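Rulongate Residents' Forum
Board: Furnished Units and Interiors
Topic: Bed runners in the model bedroom – retain or withdraw?
Replies: 7

Interiors_Desk
Original post
20 September 2022

Members are invited to comment on the bed presentation standard for furnished units. The present standard calls for two pillows, a white duvet, a runner across the lower half of the bed, and a basket for textiles awaiting the wash. It has applied to all 132 furnished units since April.

We have received a number of remarks about the runner. Some residents regard it as a useful layer at the foot of the bed. Others remove it on the first day and keep it in a closet until they move out. Before the standard is renewed, we would like to hear from those who live with it. Please keep replies to the bedroom. Comments on kitchen inventory belong in the separate thread.

unit_42_tenant
Reply 1

I am in favor of withdrawing the runner. It must be lifted off every evening and there is no suitable place to put it. The bedside table is too small, and I do not wish to leave it on the floor. In practice it is folded over a chair, and the chair is then not available for sitting.

The duvet is entirely satisfactory and should remain as it is.

Salterden_Housekeeping
Reply 2

I write as a member of a housekeeping team at another property. We have used runners for several years and would not give them up. People sit on the foot of the bed to put on shoes, and they set bags and clothing there. A runner takes that wear, and it is far easier to wash than a full duvet. We launder ours every 15 days.

I would ask the Interiors Desk one question. Does the runner hang over the side of the bed, or does it stop at the edge of the mattress? A runner that hangs well down will catch on the feet of anyone walking past.

Interiors_Desk
Reply 3

Thank you both. In answer to the question, the runner does hang over the side. Pictures from the bedroom follow.

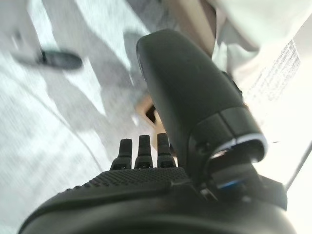
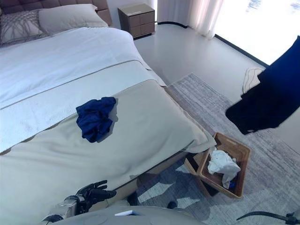
The bed with its beige runner, and the woven basket on the rug. 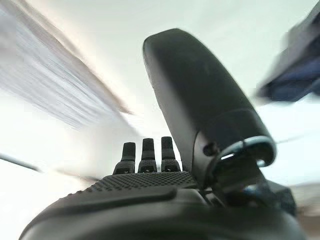
Reply 4
Salterden_Housekeeping

Thank you. The runner reaches further down than I would recommend. I would shorten the drop, or choose a narrower piece. The color is practical and the darker piping gives it a clear edge, which helps when laying it straight.

I note the navy garment on top of the runner. Clothing is set down at that end of the bed in every home I have worked in, and I would sooner see it on a runner than on a white duvet.

Reply 5
Lisach_Linen_Care

I must respectfully disagree with Salterden on the matter of wear. A duvet cover can be washed as often as any runner. The piping on a runner may pucker after repeated washing, and residents then ask for a replacement. In our records, 453 items were returned for repair last year, and edging was the most frequent fault.

My greater concern is the basket. Rattan can snag knitted fabric, and the open handle slots do not help. A removable cotton liner would answer the purpose. I would also move the basket off the rug – a damp towel left in it for a day or two may mark the pile.

Reply 6
unit_42_tenant

I had not considered the liner and would support it. I cannot agree about moving the basket. If it does not stand close to the bed, it is not used, and the clothing stays where it was dropped. Mine is near the foot of the bed and I fill it every evening.

On the two pillows, may we keep the gray woven one? A circular proposed matching plain covers. I find the pair quite pleasant against the quilted headboard, and the texture does not show creases.

Reply 7
Interiors_Desk

The following will be put forward for the next revision of the standard:

The runner becomes optional. Residents may return it to the linen room at any time.
New runners will be ordered with a shorter drop at the sides. Samples have been requested from Cantero.
Each basket will be supplied with a washable liner.
The basket may stand wherever the resident prefers. Damp items should be hung up before they are placed in it.
The pillow covers are unchanged.

Lisach is asked to send washing instructions for piped edges, and these will be attached to this topic. Replies remain open until the samples have arrived.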